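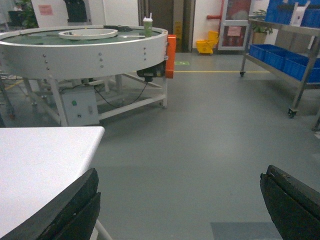

24 Aug 2019

Attended the open day at the Sinard training hall on behalf of the purchasing office. The party was received at 10 by Ms. Rekha Rajput, who directs the site, and was asked to sign the visitor register and to remain outside the yellow floor lines unless accompanied. Mr. Cameron Stubbs of Gesico and Mr. Teodor Nowakowski of our own maintenance section were also present.

Ms. Rajput opened with a short address on the purpose of the hall. Sorting and feeding tasks are taught there to robots by repetition, and a task is released to a customer only after 200 recorded runs under the same supervisor. I asked whether failed runs are counted. They are, and they are kept in a separate log, which she offered to send to us in August.

The rotary table was discussed first. Mr. Nowakowski inquired about replacement of the drive and was told that Rathore holds the service contract. He considered the reply incomplete and will write to them directly. I noted the orange bracket on the rim and neglected to ask its purpose.

We then proceeded to the racks, where Mr. Harish Agarwal explained the picking of small parts from blue plastic crates. 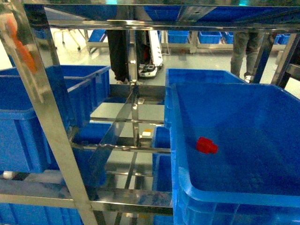 According to Mr. Agarwal, a single small part in a deep crate is a harder case than a full one, as the walls restrict the approach of the arm. Polished steel is a further difficulty because of its reflections. Mr. Stubbs asked if a matte finish had been considered. Mr. Agarwal replied that customers own bright racks and the training must suit them. I found this a fair answer.

Lunch was provided at noon. Ms. Sneha Bansal presented the Drundora lease terms, which run for 16 months with 4 service visits included. The charge for additional visits was not stated. I have requested it in writing and shall withhold any recommendation until it is received.

Returned to the office by the late train. Visitor badge to be mailed back to Ms. Rajput.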